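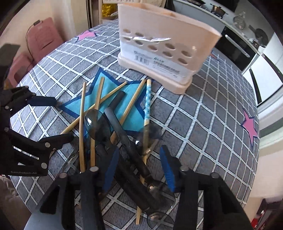
Harder water on the east side: what changes at the sink and in the wash

January – by Ruba Karaki

The east side of Kedport was moved from the reservoir main to the Galundale wellfield this month. The change affects nearly 800 households, all of them east of the Hourani pump station. Homes on the west side stay on reservoir water and can skip this item.

The two sources differ mainly in hardness, meaning the amount of dissolved calcium and magnesium in the water. It is reported as milligrams per liter of calcium carbonate. Reservoir water has been leaving the plant at 50. The Galundale blend leaves at 100. On most scales that takes a home from soft water to moderately hard. It isn't a health matter, and nothing needs to be filtered or boiled on account of it. It does change how soap behaves, how fast a kettle scales up, and how a dishwasher should be set.

Scale first. When water containing calcium bicarbonate is heated, part of the calcium comes out as carbonate and sticks to the hottest surface it can find. In a kettle that is the floor or the element. In a tank water heater it is the bottom of the tank in a gas unit and the lower element in an electric one. Kettles can be cleaned with citric acid dissolved in warm water, left to stand until the fizzing stops, then rinsed well. White vinegar also works but takes longer and leaves a smell. Do not use either one on natural stone counters or mix them with bleach.

Dishwashers with a built-in softener have a hardness setting, usually found in the back pages of the manual. If yours was set up for reservoir water, it is now too low. Move it up to match the new figure and check that there is salt in the reservoir. Machines without a softener can be helped by turning the rinse aid up one step. If glasses come out cloudy, wipe one with vinegar. Cloudiness that clears is mineral film. Cloudiness that stays is etching, and more rinse aid will not fix it. Etching is more common in soft water with too much detergent, so some homes may have had it for years.

For hand washing, expect a little less foam from the same squirt of dish soap. Most liquid dish soaps are detergents and will clean well enough at the new level. Bar soap is a different case. It reacts with calcium to form a gray curd, which sticks to basins and collects on washcloths. Water spots on knives and glasses come from drops drying in place, so towel drying removes most of the problem.

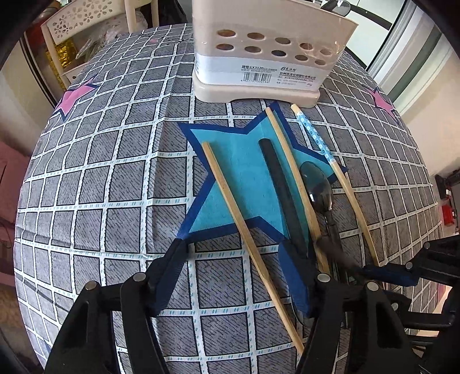 Laundry is where most of the calls have come from. Detergent doses on the box are normally given in bands by hardness, and a home that was using the soft water dose may now fall in the next band up. Raise the dose one step for heavily soiled loads and leave the others alone until you see a reason to change. Too little detergent lets soil settle back onto the fabric, and the effect is slow – a single wash tells you very little. Pale areas of a print are a fair place to look for it. On a tablecloth like this gray one, the white grid lines would be expected to show dinginess sooner than the gray squares between them, and the pink stars would fall somewhere in the middle. Compare against a piece that has been kept in a drawer if you have one. Fabric softener does not soften water and should not be used as a substitute for detergent.

Tank water heaters should be flushed once a year. Many owners on reservoir water have let this go without much harm. At the new level it is worth doing on schedule. Turn off the power or set the gas valve to pilot, close the cold inlet, let the tank cool, then drain through a hose until the water runs clear. Refill completely before the power goes back on. An electric element that is energized dry will burn out in seconds. If the drain valve is old and has never been opened, have a plumber do it.

Aquarium keepers should change over in small partial water changes and test for hardness between them. People who brew beer or keep acid-loving houseplants may also want the full mineral report, which lists calcium, magnesium, sodium, sulfate and alkalinity separately. Tala Haddadin at the Ketasstead laboratory prepares it each month, and paper copies are kept at the front desk of the Hourani station.

Whole-house softeners are not required at this hardness. Anyone who already owns one should reset it to the new value; units sold here are often marked in grains per gallon, and the milligram figure divided by 17.1 gives grains. For the east side that comes to just under six.

Test strips are free at the front desk, two per household.

Last updated: January, 4:15 p.m.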